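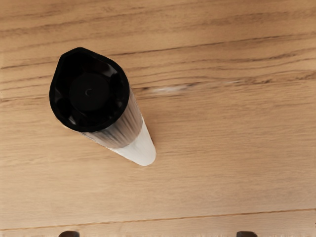 A Tabletop in Software: Working With the Finby Grasp Kit

By Agata Villa
Apr 7, 2018

Most small teams that buy a robot arm spend their first weeks with it doing something other than manipulation. They bolt it down, calibrate it, write a safety procedure, recalibrate it, and find out that the lighting in the room changes after lunch. Finby, a simulation package from Litulska, is aimed at the period before any of that happens. It provides a tabletop, a gripper, a wrist-mounted virtual camera and a library of household objects, all rendered in software, and it writes out the same kind of data that a physical arm would produce.

I used the kit on an ordinary office workstation with a single graphics card, and later on the server at Bristley, a contract engineering shop that tests picking software for warehouse clients. Horacio Ocampo, who runs Bristley's test group, had already been using an early release and let me look at his job files.

What is in the package

The standard license covers the simulator, a scene editor, a scripting interface and the object library, called Inthanon. The library holds 483 models. Most are things found in kitchens, bathrooms and home offices: bottles, tins, tubes, jars, boxes, brushes. Each model has a visual mesh, a separate and simpler collision mesh, a mass, a friction value and a material definition. The collision meshes can be replaced by the user, and for some of the thinner objects they should be.

Table surfaces come as a separate set of textures. The wood ones are the most useful. A plain gray plane makes object detection look much easier than it is, while a wood surface with strong grain gives an edge detector plenty of wrong answers. On the light brown wood that loads with the default scene, the grain is bold in one part and fine in another, and there are pale streaks that a badly tuned segmentation model will mark as objects. Ocampo keeps that surface in every test job.

The camera can be placed anywhere. The default mount is on the gripper, looking down along the fingers, so that the fingertips enter the view at the bottom edge. Teams that plan to train on wrist images should leave it there. Moving the viewpoint back to a fixed overhead position produces tidier pictures that match very little of what a wrist camera records on a real arm.

Dark lids and clear walls

The objects that decide whether a simulator is worth the money are the ones with awkward surfaces. I spent most of my time with a tall, slender container that has a wide black lid, a translucent ribbed section under it and an opaque white lower part. From a steep angle the lid looks far larger than the base, and it hides much of the body. The recess in the lid is nearly black, with a few gray reflections on its inner wall. There is little in it for a feature matcher to hold on to.

Finby renders this sort of object well. The streaks in the translucent wall run along the body as they should, and the boundary between the clear and white sections follows a proper curve. The shadow at the base is soft and plausible. Reflections inside the lid respond to the light position, and the scene editor allows the light to be varied between episodes through one line in the job file.

Depth is handled less convincingly. By default the simulated depth channel is exact, including on clear and glossy surfaces where a physical sensor would return holes or noise. Litulska supplies a noise model, but it is switched off until the user finds it under the sensor settings, and it treats all materials alike. Corrado Parisi, the company's product lead, told me that a per-material version is planned for the next major release. He would not give a month.

Contact and grasping

The physics engine runs at a fixed step that can be shortened for small parts. With the default step, tall narrow objects are touchy. A finger that closes a little off-center will tip the object over, and the simulated fall is sometimes faster than it ought to be. Shortening the step fixes most of this and lengthens the run accordingly.

I ran a job of 200 grasp attempts on the tall container, changing its position and rotation each time. The job finished in 14 minutes on the workstation with images being saved, and the log was complete. Each episode stores joint positions, gripper opening, contact forces and camera images against a common clock. Failed grasps are labeled by cause: missed, slipped, tipped or blocked. The "blocked" label is also applied when the planner simply fails to find a path, and those two cases deserve separate names.

Friction needs attention. The values in the library are reasonable starting points, but Adelmo Caruso, a controls engineer at Bristley, measured several of the shop's own parts on an inclined plate and found that the smooth plastics in the library were set too grippy for his work. "I would take the geometry as given and measure the friction myself," he said. His corrected values are loaded from a separate file, so that a library update does not overwrite them.

Setup and support

Installation took most of a morning. The installer checks the graphics driver version and stops if it is too old — a sensible choice, although the error message gives only a code. The manual is well organized and short on worked cases. The scripting interface is in Python and follows common naming, and I had a custom scene running the same day.

Support goes through a ticket system. I filed 2 tickets, one on the driver code and one on a texture that failed to load. Edileuza Coutinho of the support desk answered both with usable instructions. The texture problem was a known fault with long file paths, and the workaround is to install the library close to the root of the drive.

Who should consider it

Groups that are choosing a gripper, or that need large amounts of labeled wrist images before their hardware arrives, will get good use from Finby as it stands. Groups working mainly with depth data on clear or shiny goods should ask for a trial license and test their own parts first. Importing a part requires a closed mesh, and the editor's repair tool handled all but the worst of the scans I gave it.

Licenses are sold per machine and renewed every year. Academic users apply through a separate form, and the object library is included at no added charge.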